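Before we sign for nine more grippers 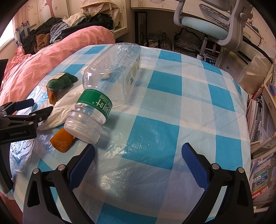 By Bautista Núñez, equipment planning | October issue

The October budget sheet has a line for nine more hand-held grippers, plus 3,000 for "spares and consumables." I'd like somebody to tell me what is in that second figure before it goes to Arnthorpe for signature.

The work itself is tabletop cleanup. A clear bottle on its side, some curled orange peel, a crumpled tissue, a checked plastic cloth with plenty of shine on it. I have no quarrel with the task. My quarrel is with the quote from Trernotard, which prices finger pads as if they never wear out and says nothing at all about pivot pins.

Elīna Org went through the repair log and found 78 entries for the units we already own. Most were pads. She thinks the new order is fine if we also buy pads up front. I think we should hold it to 2 units, run them through the winter, and see what they cost us in bench time.

There is also the Savik plan to put everything under one service contract. I read it twice and still can't find who pays shipping. Chrysikopoulos had the same clause last year and we ate the bill.

If your group wants the full nine, send me your hours per unit, real ones from the sign-out sheet. Estimates went into the last request and we are still storing the surplus chargers.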